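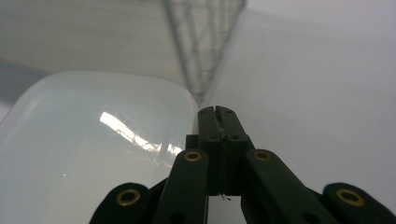
Flarkside Stiltard LED Work Light: Review
By Sewwandi Wijesinghe
April 27, 2023

I bought the Stiltard in January to replace a fluorescent fixture that had started to buzz. It came from Ongart for $72 with the hanging kit included. The wall switch version costs more and I didn't need it.

Installation took me one evening. The hanging kit is two short chains and two hooks, and the hooks are fine for a wood joist. If you have drywall, get your own anchors. The instructions show the chains attached at the ends of the fixture, but there is a second set of slots closer to the middle and those worked better with my joist spacing. The cord is 6 feet long and comes out of one end only, so figure out where your outlet is before you drill.

The light is even across the whole bench. My old fixture left the back corner dim, and I had gotten used to pulling things forward to read a label. I don't do that now. The color is on the cool side. It is good for sorting small screws and for telling navy thread from black, and less pleasant if you sit under it all evening. There is a warm setting, chosen with a slide switch on top of the housing. You have to stand on something to reach it. I set it once and left it.

Glare is my main complaint. The cover is clear plastic with a light ribbing, and if the fixture hangs low you will notice it every time you look up. I started with the chains at full length and shortened them by 7 links. That helped a lot, with no loss of light that I could tell.

It makes no noise. It comes on right away in a cold garage, which the old one would not do. The housing gets slightly warm at the cord end and stays cool everywhere else. Dust shows on the cover, and a dry cloth takes it off.

Flarkside says you can link several of these together with a jumper cord, sold separately. I have only the one fixture and haven't tried it.

I would buy it again at this price. For a kitchen or a sewing room I'd look for something with a frosted cover.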